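Moving your Plitasmont save files to a new computer

Plitasmont keeps its save data on the local disk. The game has no cloud storage of its own, and the copy sold through the Nandlow launcher does not switch it on either. The steps below apply to version 5 of the game on Windows. Saves made in version 4 can be moved in the same way, but they have to be opened once in version 5 and saved again before they will show mission progress correctly.

Before you start

Finish or abandon any mission in progress and dock your ship. Saves made in flight store a second file, and the two must match. Docking merges them. Leave the game through the main menu and wait for the launcher to show the Play button again. The game writes its last data after the window has closed.

Finding the save folder

1. Open the Nandlow launcher and select Plitasmont in your library.
2. Choose Options, then Open data folder. A file window opens.
3. Go up one level. You should now see three folders: config, captains and shared.

The captains folder holds one sub-folder for each captain you have made. The names are made up of letters and digits and do not match the name you typed in the game. To find out which is which, open the file label.txt inside each one. The first line is the captain's name and the second is the last system visited.

The shared folder holds the star map, the ship designs and the trade log. A captain copied without it will load, but every system outside the home sector will be marked as unexplored.

The config folder holds screen and sound settings. Do not copy it unless both computers have the same graphics card and monitor. A wrong screen mode in this folder is the usual cause of a black window on first start.

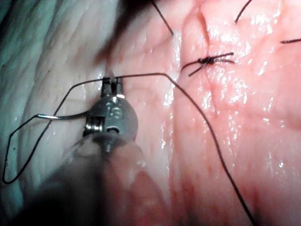

Copying the files

4. Copy the captains and shared folders to a USB stick. A captain with a long trade log can take up 300 MB, so check the free space first.
5. On the new computer, install the game and start it once. Go as far as the main menu and quit. This creates the folders.
6. Open the data folder as in steps 1 to 3.
7. Rename the new shared folder to shared_old.
8. Paste in both folders from the USB stick. If Windows asks whether to replace files, choose Replace.
9. Start the game and choose Continue. Your captains should be listed in order of last use.

If the list is empty, check that you have not pasted captains inside another folder called captains. If the list is correct but a captain is greyed out, a mod is missing. Install it and restart the game.

Mods

Mods are not stored in any of the three folders. Brullix, the mod manager most players use, keeps its own list, and you can save this under File, Export list. Import it on the new computer before step 9. The load order is kept. Hull packs must stand above mission packs in the list, and the Chiang sector pack must come last.

Ships with over 100 parts may load with their turrets pointing backwards. Open the ship in the dock, choose Rebuild, and save.

Error 29

Error 29 means that the star map and the captain do not belong together. It normally appears when shared was copied on a different day from captains. Delete both folders on the new computer and repeat steps 4 to 9, copying the two at the same time. Do not choose Repair in the error window. Repair makes a blank star map and writes over the old one.

Keep the USB copy until you have docked, saved and reloaded at least once on the new computer. The shared_old folder can then be deleted.

Written by Marlene Teuber. Mod section checked by Neusa Andrade. Last changed Sunday, January 30, 2022.

Contact | Copyright 2022 Marlene Teuber | Back to top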